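7월. 저녁 여덟 시.

아침에 일어나니 발코니 토마토 잎이 또 말려 있었다. 물을 2리터 주고 출근했다. 퇴근해서 보니 아래쪽 잎 세 장은 누렇게 되어 떼어 냈다. 윗부분은 괜찮다.

점심에 메리케와 국수를 먹었다. 메리케는 8월에 아덴으로 이사한다고 한다. 월세는 지금보다 싼데 역까지 버스를 타야 한다. 짐 싸는 날 도와주기로 했다. 냉면이 1,000원 올랐다. 양은 그대로다.

오후에는 윌레 씨 전화를 받았다. 독서 모임 장소가 바뀌었다. 원래 쓰던 도서관 2층이 공사에 들어가서 다음 달부터는 시장 뒤 찻집에서 모인다. 이번 책은 아직 20쪽밖에 못 읽었다. 주인공 이름이 자꾸 헷갈려서 앞으로 돌아가게 된다. 주말까지 절반은 읽어야 한다.

집에 오는 길에 수선집에 들러 바지를 찾았다. 밑단이 생각보다 짧다. 다시 맡기기 귀찮아서 그냥 입기로 했다. 옆 가게에서 자두를 6개 샀는데 두 개는 벌써 물렀다.

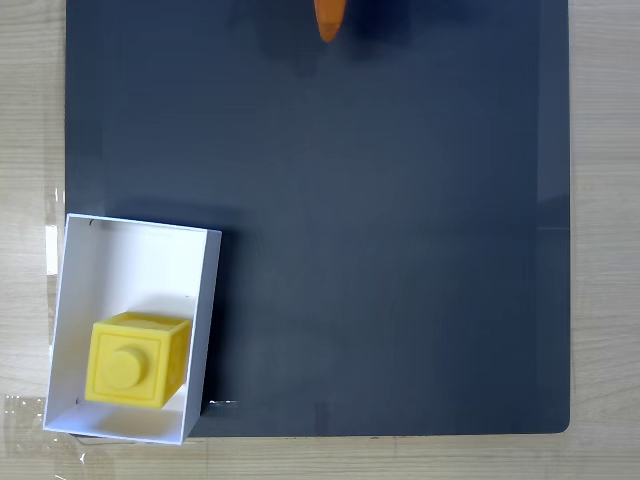
저녁은 오이무침과 두부로 먹었다. 더워서 불은 쓰지 않았다. 설거지를 하고 나서 엄마에게 전화했더니 할머니 생신 때 뭘 해 갈지 정하라고 한다. 떡은 이모가 맡았고 나는 전을 부치기로 했다. 부엌 벽 색도 물어보길래 밝은 나무 상판 위에 놓인 판처럼 짙은 청회색에 광이 없는 쪽이 좋다고 했다. 엄마는 어둡다고 반대다. 칠은 가을에 할 거라 아직 시간이 있다.

내일 할 일: 관리비 내기, 세제 사기, 아우슈라에게 우산 돌려주기. 빨래는 밤에 널고 잔다.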